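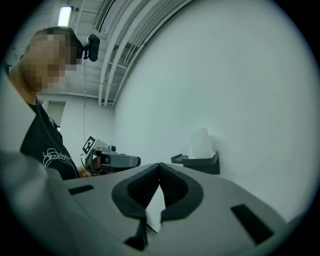

Tallora Neighborhood Garden Club – Plot Holders' Group

Minutes, April meeting

I took the notes again, so blame me for the spelling. We got going at 7:05 with the kettle still boiling, and the March minutes went through with one fix (I'd put the compost delivery down for the wrong gate, sorry!).

Money first. We have $1,197 in the account, and $905 of that is already promised to the new water line from the Kallport Street side. I asked whether we could squeeze in a second faucet by the bean rows and got a lot of nodding, so I'm going to call Yalçınkaya Plumbing and find out what it would add. Nothing gets signed until we've all seen the number.

Seed swap: we're doing it in the parking lot at Tinstead Library this year, 10 a.m. to 2 p.m. Please label your envelopes. Last year I planted what I was sure was basil and got a whole bed of something that smelled like socks. We have 30 folding chairs and could use a couple more tables if you have one in the garage.

Slugs took up way too much of the evening – 45 minutes, I checked. The beer trap people and the copper tape people are as far apart as ever. I've tried both and I'm still losing lettuce. We agreed everyone can do what they like on their own plot, but no pellets anywhere, with all the dogs that come through.

The shed lock is sticking again. Lift the door a little while you turn the key and it goes. I'll bring some oil next time I'm over there.

Waiting list: plots 6 and 11 are both free, and the next two households on the list get first pick. If you're giving up your plot, please tell us before May so it doesn't sit there growing thistles.

Still to do
Call about the second faucet – me
Poster for the seed swap – the front row plots
Turn the compost – whoever gets there first, please

We wrapped up at 8:40. Next meeting is in May, same room, and it's plot 4's turn to bring the cookies.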